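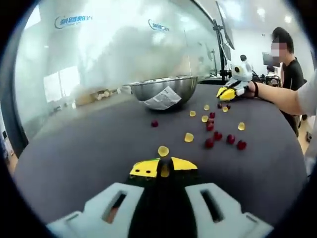 Classroom Supply Care: Tips for Markers, Glue, Scissors and Everything Else in the Cupboard

by Driss Mansour
Updated June 10, 2026

I taught second grade for a good long stretch at Vitordale before I moved over to running the supply room, and most of what I know about glue I learned on my knees with a putty knife. These are the tips I pass along to new teachers when they come in to pick up their first boxes. Plenty of them work just as well at the kitchen table, if yours is the kind of house where homework and paint share a surface.

Markers

Store them lying flat. If your bins only stand upright, put the caps down and leave it at that. A water-based marker that has gone faint can often be coaxed back by dipping the tip in a saucer of warm water for a few seconds, then capping it and leaving it overnight. Don't try this with dry-erase or permanent ones, you'll only make a mess (I have, more than once).

Keep a jar for orphaned caps. It fills up faster than you'd think, and on a rainy afternoon there is always a child who would love nothing better than to match them all up.

Glue bottles and glue sticks

For a clogged bottle, take the top off and soak it in a mug of hot water while you drink whatever is in your own mug. Push the softened plug out with a toothpick, dry the cap well, and rub the least bit of petroleum jelly on the threads before you screw it back on. That last part I got from my aunt, who did it with nail polish, and it has saved me a lot of twisting and muttering.

Glue sticks want to be wound all the way down before the cap goes on. Say this to the children every day until October and after that they will say it to you.

Scissors

Sticky blades come clean with rubbing alcohol on a cotton pad. Do this yourself, after school, with the window open. For dull ones, cut through a folded piece of fine sandpaper several times and wipe the blades before they go back. It won't give you a tailor's edge, but it will get you through construction paper.

I like to dab a bit of paint on the handles of the left-handed pairs so they don't wander off into the general bin - any color will do as long as you stick with it from year to year.

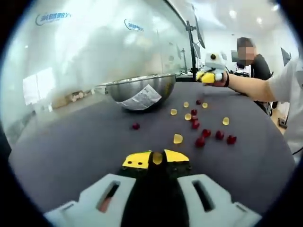

Paint and brushes

Wash brushes in cool water with plain dish soap, working it up into the bristles with your fingers, and lay them flat on a towel to dry. Standing them bristle-up in a cup while wet lets water run down under the metal collar, and by spring the heads are coming off.

If tempera has gone thick, stir in water a spoonful at a time. If it smells bad, throw it out and don't argue with yourself about it.

Labels and bins

Write the name of the thing on the bin and also on the shelf where the bin lives. We switched to clear bins a while ago and I would never go back. Clear packing tape over a paper label holds up fine, and when you want it off, warm it with a hair dryer first and peel slowly from one corner.

Paper

Leave reams wrapped until you need them, and keep them up off a concrete floor. Our last big order was 2,000 sheets of construction paper, and the packages closest to the outside wall curled like potato chips. Scraps bigger than your hand go in the scrap box, and anything smaller goes in recycling.

Crayons

Wax on a desktop lifts with a dab of baking soda on a damp cloth and a little patience. Test a hidden corner first. Broken crayons can stay in the box with the whole ones, where they get used just as much, especially the reds.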